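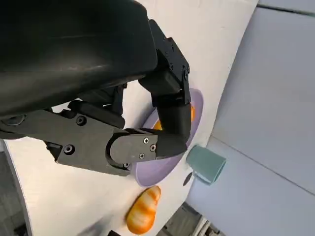
Do you know how to put bread on a plate? Of course you know, you will say, you do it every morning. But have you ever thought about where the bread should go, and what should be on the plate together with it? A plate is a small place, and everything we put there must share it. Take a round plate in a light purple color, like this one, and a plump toy roll with orange and cream stripes. The roll is still on the outside, next to the plate, and something orange has already got its place on it. Would the roll fit there too? To answer such a question, we must first learn a little about plates.

Why are plates round?

Not all of them are. There are square plates, long plates for fish, and plates with the shape of a leaf. But most plates in the world are round, and there are good reasons for it.

A long time ago, people made plates from clay on a wheel that turns. When you turn soft clay and press it gently with your hands, it becomes round by itself. It is much harder to make a square on a turning wheel! Many plates for children are now made of plastic, and for plastic any shape is possible. Still we like them round. A round plate has no corners that can hit your elbow, and you can put it on the table in any direction. It is never the wrong way.

What is the rim for?

Put your finger on the edge of your plate at home and go slowly around. Do you feel that the edge is higher than the middle? This edge is called the rim. It has three jobs.

First, it stops the food from going away. Peas roll, and soup runs. Crumbs also like to travel. Second, it gives you a place to hold the plate, so your thumb does not go into the jam. Third, it makes the plate stronger. Try this with a sheet of paper: hold it flat by one side and it falls down. Now bend up the edges a little and hold it again. It stays much better.

Try it: the breakfast table game

In the children's house in Skellness there is a play corner called Sokau, and the children there play this game very often. You can play it at home also. You need a plate, a cup and a few toy foods. If you have no toy foods, you can make them from paper or from modeling clay.

Start with an empty table. Put the plate in the middle, in front of you. Now put the cup.

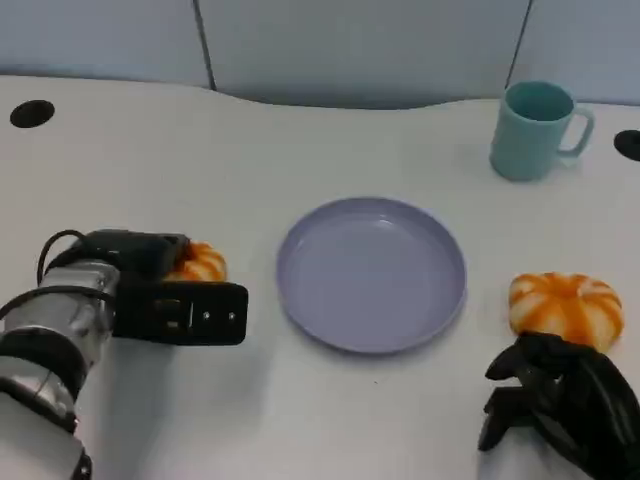 Many people place the cup a little behind the plate and to the right side. Can you guess why? Most people use the right hand for taking a cup. If the cup is behind the plate, the sleeve does not knock it over so easily. Are you left-handed? Then put it on the left, it is your table!

Look also at the handle of the cup. It should point to the side where your hand comes from. If the handle points away from you, your hand must go all the way around the cup, and on this trip many cups were spilled.

Now comes the food. Do not throw it on the plate – put it down. Hold it from two sides, bring it over the plate, lower it slowly, and open your fingers only when you feel that it is standing. This is a good rule for toy food, and it is a very good rule for a real boiled egg.

How hard should you hold it?

This depends on what you have in your hand. A toy pumpkin from hard plastic can be held strongly and nothing happens to it. A real croissant is a different thing. It is made from dough that was folded many times with butter in between. In the oven the butter makes steam, the steam pushes the layers up, and so there is a lot of air inside. If you press it hard, the air goes out and you have a flat croissant and a lot of crumbs.
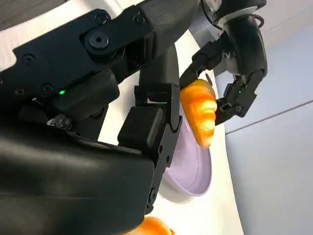
A toy croissant, held from both sides.

The word "croissant" comes from French and means "crescent", the shape of the moon when it is thin. Next time you see a croissant, look if it is really curved like the moon. Some are nearly straight!

What can share a plate?

Let us come back to our question. To find out if two foods fit on one plate, you do not need a ruler. Put the first one close to the rim and not in the middle. Then look at the free place. If the second one can lie flat there and does not climb on the rim, it fits. If one food sits in the middle, it takes the best place and the others get only thin pieces of room around it.

Small words to remember

Rim – the higher edge of a plate or a cup.
Handle – the part of a cup that you hold.
Crescent – the shape of a thin moon.
Crumb – a very small piece of bread or cake.

A question for you: which food in your kitchen is the most difficult to put on a plate without it rolling away? Draw it, and draw also the plate that you would invent for it.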